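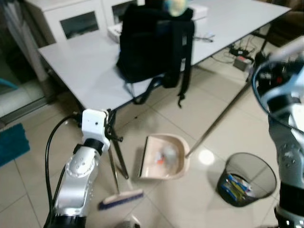

Where we're up to with the Birnness Room

Progress report to the Podex small grants team, from Zorica Leka
July 8, 2023

Hi everyone, and thanks again for the extension on the paperwork. You asked for a plain account of what the money's been doing, so I've written it the way I'd tell you over a cuppa (with the numbers further down for whoever has to put them in the spreadsheet).

Cleaning up

The big change since June is that the room now gets tidied at the end of every session by the people who've used it. We used to leave it all for the Friday clean, and by then there'd be wrappers under the table and bits of plastic in the corners, and whoever had the Friday shift would go home cranky. Now it's a quick sweep, into the dustpan, into the bin, done!

I said in the application that I wanted decent gear for this, and I'm glad I stuck to it. We've got a push broom with blue bristles, a long-handled dustpan so there's less bending, and a round black mesh bin that lives out on the floor where people will use it. I did wonder about a bin with a lid, but people walk straight past a lid. The mesh does let the odd crumb through and I've been told off for that, fairly, so I'm trying liners this month.

The cream tiles have been a mixed blessing. They come up beautifully and the light bounces off them, which makes the whole place feel cheerier, but every scrap shows. The grout is the fiddly bit. I had a go at one corner with an old toothbrush and bicarb and it came up well, so I'd like to do the rest a strip at a time over winter.

Tables and storage

The long white table has been the best thing in the room by a mile. It's used for everything: sorting, wrapping, lunch, the lot. We're trying to keep the top clear overnight, and I'd say we manage it more often than we don't.

The glass-fronted cabinet is a work in progress. My idea was that if you can see what's on the shelves you won't buy a second one of it, and that's mostly held up.
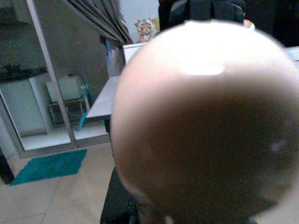

What I hadn't counted on is that people treat a glass door as a display, so the odd ornament and toy creeps in among the useful things. I've decided I don't mind. One shelf can be for the nice stuff, and the rest gets labels. The label maker is on order from Emico and I'm told it's on its way, though I was told that in June as well.

The gray curtains have stayed up. I'd budgeted to replace them, but they washed up fine and hang nicely, so that money's gone across to shelving. The teddy in the hat is staying too, by popular demand, and I know better than to argue.

The numbers

Spent to date: $1203, which covers the cleaning gear, the cabinet and the first lot of storage tubs from Cao.
Sessions held: 19
People through the door: nearly 90
Tubs sorted and put away: 21

I've got receipts for all of it bar one, a packet of sponges, and I'm happy to wear that myself.

What's not going so well

The tubs, mainly. They stack, but the lids don't clip down firmly, and if you pick one up by the lid you'll be chasing the contents across the floor (ask me how I know). I've written to Cao and they've offered to swap the lids over, and I'll let you know if it happens.

We're also short of hooks. The broom and dustpan need a proper spot on the wall, and at the moment they get leaned wherever there's room. I've had a look at a simple rail and it fits in what's left, so unless you'd like me to hold off I'll order it next week.

Next up

Grout, hooks, labels, liners. After that I want to go through the bottom of the cabinet properly and pass on anything we haven't touched since we moved in. If any of you would like to come and see the place, mornings are best, and there's always a biscuit going.

Cheers,
Zorica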